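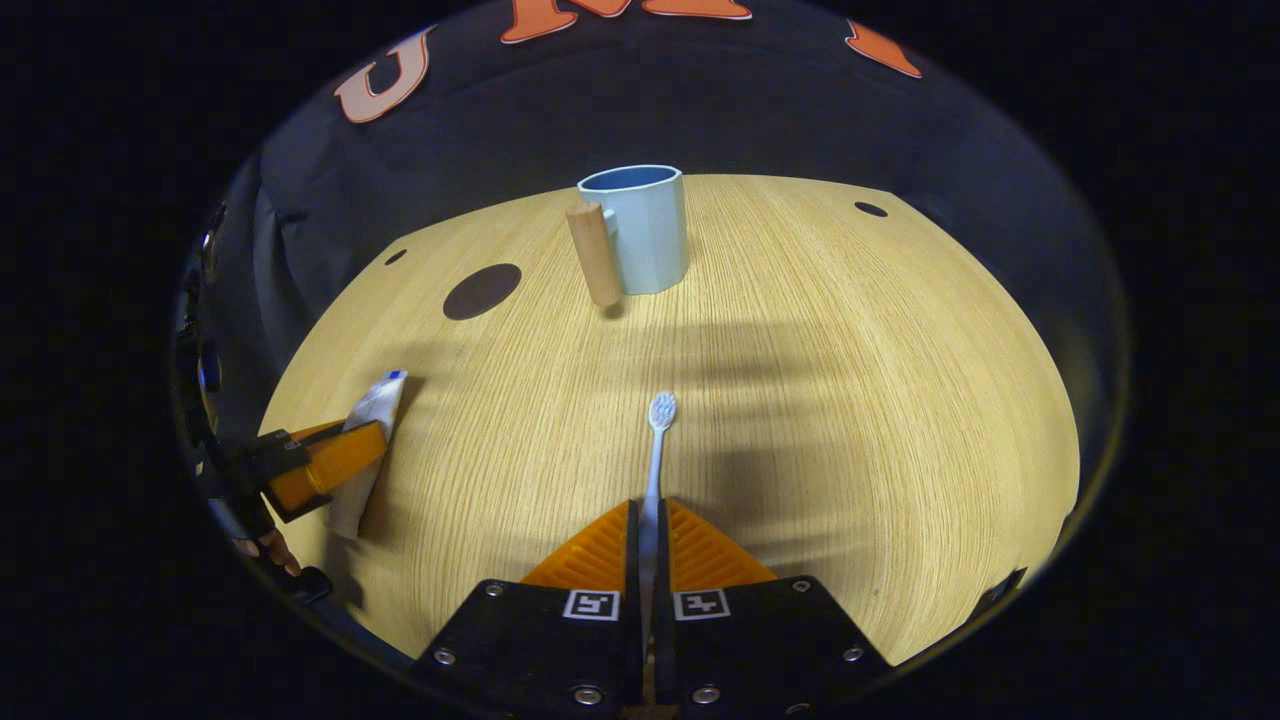 Rillness

Tools for turning hand-held gripper recordings into training episodes, and a small policy runner that plays the trained result on two arms. Maintained by the controls group at Sevberg.

Last reviewed Oct 22, 2018

What is in this repository

rillness/ingest reads raw recordings and checks them
rillness/track estimates the path of each gripper
rillness/width reads the finger opening from the markers on the plates
rillness/pair lines up the left and right recordings in time
rillness/export writes episodes in the Londness format
rillness/run loads a policy and sends commands to the arms
configs/ one folder per task
tests/ unit tests and two short recordings to run them on

The training code is kept in a separate repository called Mnguni. You need it if you want to train. You do not need it to process recordings or to look at episodes.

Status

Ingest, track, width and export are in daily use. Pair works but is slow on long recordings. Run is still changing, and its config keys may be renamed between versions. If you depend on it, pin a commit.

Install

Python 3.6 on Linux. Other systems have not been tested. The tracker is C++ and is built during install, so a compiler and CMake must be present.

git clone the repository, then from the top folder:

pip install -r requirements.txt
pip install -e .
make -C rillness/track

Run the tests before you do anything else:

python -m pytest tests

The tracker test takes longer than all the others put together. If it fails with a missing library error, OpenCV was built without the aruco module. Rebuild it with opencv_contrib and try again.

Processing a session

A session is a folder with one subfolder per gripper, named left and right. Each subfolder holds the video, the motion sensor log and a short text file with the device name. Sessions for one-handed tasks have only a right folder.

rillness ingest path/to/session
rillness track path/to/session
rillness width path/to/session
rillness pair path/to/session
rillness export path/to/session --task toothbrush --out episodes/

Each step writes its output into the session folder under a derived/ directory and never touches the raw files. Delete derived/ to start over. A step that finds its own output already there will skip the work unless you pass --force.

The toothbrush task

configs/toothbrush is the task we use for most development. One gripper holds the toothbrush, the other holds the toothpaste tube, and there is a mug on the table. It was picked because both hands have to be placed well relative to each other, while neither needs to be placed very exactly relative to the table. That makes it a good check on pairing. A small error in timing between the two recordings shows up at once as a brush and a tube that do not meet.

The brush is also thin and light in color, and on a pale tabletop the handle can be hard to separate from the wood. We do not run any object detector in this task. The policy gets images and gripper state and nothing else.

The released set for this task has 3144 episodes. Each one is stored at 10 frames per second after resampling. The raw video is kept on the Sevberg file server and is not part of the download.

Lens model

The cameras use fisheye lenses, and straight table edges come out curved. We keep the images that way. An earlier version flattened every image before export, and it cost us most of the side view, which is where the other gripper usually sits in a two-handed task. The tracker uses the calibrated lens model directly and the policy is trained on the curved image.

Calibration files live in configs/cameras, one per device. If you swap a lens, or even unscrew it and put it back, make a new file:

rillness calibrate --board configs/board.yaml --video calib.mp4

Move the board slowly and take it all the way out to the dark rim. Most bad calibrations we have been sent had plenty of views in the middle and hardly any near the edge. The reprojection error looks fine in that case, so do not rely on it alone. Use --plot and check that the points cover the whole circle.

Finger width

Each gripper has a square marker on its left plate and one on its right plate. Width is computed from the distance between the two in camera coordinates, then mapped to an opening with a per-device table. To build the table, record one full close and one full open with nothing in the fingers:

rillness width --calibrate path/to/recording

When one marker is lost for a short time, the code assumes the plates move evenly and works from the other one. When both are lost it interpolates across the gap, up to the limit set by max_gap_frames. Past that limit the episode is marked bad and left out of the export.

In two-handed sessions the camera on one gripper can see the other one as well. Set marker_region in the device file so that only markers in the lower middle of the image are used. Before this setting existed, the wrong gripper's markers were sometimes read when the hands crossed.

The width value says how far the plates are apart. It does not say whether something is held. The pads are soft enough that a thin handle and a closed gripper give nearly the same number, and we have stopped trying to tell them apart this way.

Tracking

The tracker combines image features with the motion sensor. It needs texture somewhere in view. A plain tabletop with plain cloth behind it gives poor results, and a cloth with large printed lettering behind the table helps a good deal. Anything used this way has to stay still. Cloth that moves in the air from a vent will pull the map with it.

Fine straight wood grain is a mixed case. It gives many features but they look alike along the grain, and the tracker can slide in that direction. Spots, knots and objects left standing on the table fix this in practice.

Shadows are the other thing to watch. Features on the edge of a moving shadow are usually thrown out by the outlier check, but a slow one can get through. Set reject_shadow: true to turn on the stricter check. It is off by default and roughly doubles the run time of this step.

Hands are masked with a fixed shape, stored per device. The mask covers the camera's own gripper. It does not cover the second gripper or the fingers of whoever is holding it, so those are left to the outlier check.

Pairing

Both recordings carry their own clock. Pair makes a first guess from the file times, then refines it by comparing the relative motion seen by each camera. It needs a stretch in which both grippers move. Start every session by moving the two of them together in a slow figure eight, for at least 20 seconds.

After refinement, both paths are placed in a single map. If the maps share too little, you will see

pair: overlap below threshold, session not merged

Re-record the mapping pass with both cameras facing the same part of the table. Lowering the threshold will make the message go away and give you bad data.

Episode format

Each episode is a folder:

rgb_left/ and rgb_right/ images, JPEG
pose_left.npy and pose_right.npy position and quaternion for each frame
width.npy opening in meters, left then right
meta.json task, device names, calibration file hashes, quality flags

Poses are given relative to the first frame of the right gripper. Quaternions are stored as x, y, z, w. The Londness reader expects w first and converts on load, so do not convert them yourself before handing them over.

Quality flags are short strings. The ones in use are gap_width, gap_track, low_overlap and trimmed. An episode with an empty list passed every check. We train on empty and trimmed only.

Running a policy

rillness run --config configs/toothbrush/run.yaml --weights path/to/weights

Use --dry first. It loads everything, reads the cameras and prints the commands without sending them.

The runner predicts a short series of target poses, sends the first few, and predicts again. Three delays are set in the config: camera, inference and arm. Measure them on your own machine. The values in the sample file belong to our setup, and with wrong values the arms overshoot on every turn.

Workspace limits are in limits.yaml. A target outside them is clipped and a warning is logged. If the two wrists come closer than min_distance, both arms stop and the runner exits. In the toothbrush task the wrists have to come near each other, so this number is smaller than in the other configs. Do not copy it to a new task.

Known problems

Pair uses a lot of memory on long sessions. Split them before ingest.

Export does not check free disk space and leaves a half-written episode when the disk is full. Delete the last folder and run it again.

Rotation error in the tracker grows when the gripper is held close to a blank surface for a long time.

The plot window from calibrate does not close on some desktops. Press q twice.

Device names with spaces break the width step.

Changes since the April release

Added marker_region.
Added the trimmed flag.
Export now stores the hash of the calibration file.
Removed the flatten option. Configs that still have the key will load with a warning.
Fixed a sign error in the left pose when the session had no mapping pass.

Contributing

Open an issue before sending a large change. Run the tests and include a short note on which sessions you tried it on. Changes to the episode format need a matching change in the Londness reader, and both should be merged on the same day.

License

Code is under the MIT license. Episodes are under CC BY 4.0. Calibration files may be used for any purpose, though they will not be of much use with a different lens.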